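Gidel Sports Equipment
Home > Court > Scoreboards > Holtano Tabletop Scoreboard

Holtano Tabletop Scoreboard
Model 728
In stock, ships in 2 business days

We've been making scoreboards for small gyms for a long time, and the Holtano is the one we end up taking home for our own kids' leagues. It sits on the scorer's table, it runs all day on one charge, and people in the top row can read it. If you have ever tried to follow a fourth quarter on a flip chart with a missing 7, you'll see the appeal right away!

The Holtano shows both scores, the game clock, the period, team fouls and the possession arrow. Numbers are bright amber on a matte black face, and we spent months (really, months) on the shape of the digits so that an 8 and a 6 don't blur together from the far baseline. The face tilts back a little, which helps when your bleachers are steep, and you can lock it straight up if they aren't.

Everything is run from a corded keypad with large raised buttons. We tried phone apps and we tried a wireless keypad, and in a gym full of people both of them dropped out at the worst times. A cord just works. It's long enough to reach from one end of a standard folding table to the other, with slack left over for the person who likes to sit back.
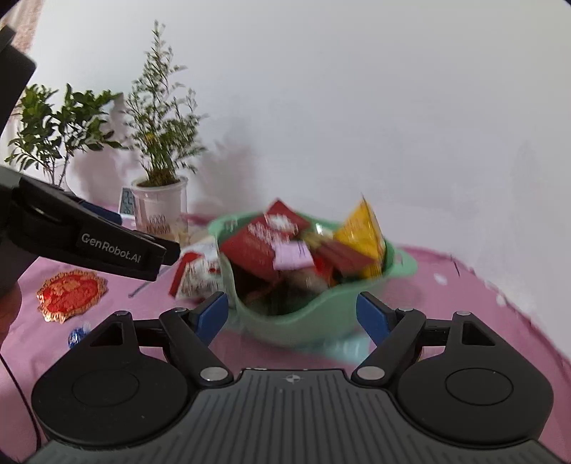
What it does on game day

Basketball is the sport we built it for, and the default settings are quarters with a bonus on team fouls. You can switch to halves by holding the Period button while you turn it on. Overtime length is set separately from regulation, so you can leave it at 5 minutes and forget it.

There are 6 saved game setups. Most schools use the first few for varsity, JV and middle school, and keep the rest for volleyball and wrestling. Setups stay in memory when the battery runs flat, and they stay there over the summer too.

The horn is loud. It has a high and a low setting, and the low one is plenty for most elementary gyms. You can also turn it off altogether for scrimmages, or for that early Saturday slot when the yoga class is still going next door.

Fixing a mistake is easy, and this is the part we're proudest of. Press Undo and the last thing you did goes away, whether it was a basket, a foul or a clock start. Press it again and the one before goes too. The clock keeps running while you fix the score, so a slow correction doesn't hold up the game.

In the box

Scoreboard
Corded keypad
Charger and power cord
Padded carry bag with shoulder strap
Printed quick guide (one sheet, both sides)
2 spare keypad covers

Good to know before you order

The Holtano is an indoor board. It will shrug off a spilled water bottle if you wipe it down, but please don't leave it out in the rain at a streetball tournament. For outdoor courts look at the Dunditz, which has a sealed case and a much brighter face, and weighs quite a bit more as a result.

It does not connect to shot clocks made by other companies. It does connect to our own, the Moodley shot clock, through the small round port at the back. One Moodley behind each basket, one cable each, and the game clock and shot clocks stop together when you hit Stop. You can add them later. Plenty of gyms buy the board one season and the shot clocks when the budget allows.

Firmware was updated in March. Boards made before then still keep score and time perfectly well, but the possession arrow doesn't flip by itself at the start of a period. Send us the serial number and we'll mail you the update stick, no charge.

Battery care is simple. Charge it the night before, unplug it when the light goes green, and give it a top-up every couple of months in the off-season. The battery slides out from the bottom with a coin, so you can swap in a new one yourself.

What buyers say

We read every review that comes in, and a lot of the small changes to this board began as somebody's complaint. The spare keypad covers are a good case: they used to be sold separately, and people told us they'd rather just have them in the bag.

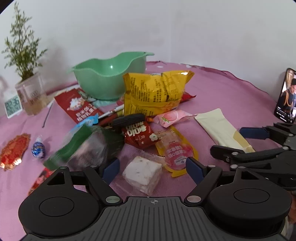

Zodwa Msimang: We used ours for a holiday tournament with games back to back from morning to evening, and it was still going when we stacked the chairs. Undo saved us at least once a game. My only gripe is the horn, because even on low it made the little ones jump. I'd love a third setting.
Posted Dec 26, 2018

Gyula Bozsik: Read the quick guide in the car, set up halves in the parking lot, no trouble at all. The cord is the right length. I would like the carry bag to have an outside pocket for the charger, as mine always ends up at the bottom under the board.

Reply from Gidel: Thank you both! A softer horn is on the list for the next firmware, and we're trying out a bag with a side pocket now. If you already own a Holtano, the new bag will fit it.

Related: Moodley shot clock, Dunditz outdoor scoreboard, replacement keypad, replacement battery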